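Point d'avancement, projet Nyaga — mars 2023

Bonjour Kiprono,

Voilà où on en est, et franchement je suis plutôt content ! On arrive à 3 631 démonstrations enregistrées, dont 1 689 déjà relues et étiquetées. Le reste attend son tour, la relecture va moins vite que la collecte (je m'en doutais un peu, mais pas à ce point).

J'ai écarté 223 prises, surtout des départs trop brusques où la pince bougeait avant le début de l'enregistrement. Du coup j'ai changé la consigne : on tient la pince ouverte au-dessus de la table deux secondes, et ensuite seulement on y va. C'est bête, mais le tri est devenu beaucoup plus simple.

Côté Skesthorpe, les sessions de 45 minutes passent bien. À Tevutberg on démarre à peine, il me manque encore une personne pour tenir le rythme — on peut en reparler quand tu veux.

Pour le budget, rien à signaler, sauf des doigts de rechange que j'aimerais commander avant mai. Le premier entraînement complet suivra dès que la relecture aura rattrapé son retard.
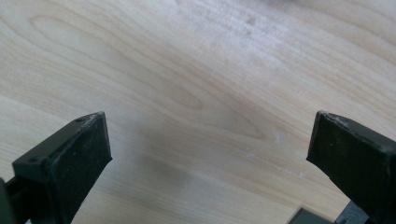
Pince ouverte au-dessus de la table en bois clair, doigts marqués par l'usure sur le bord supérieur.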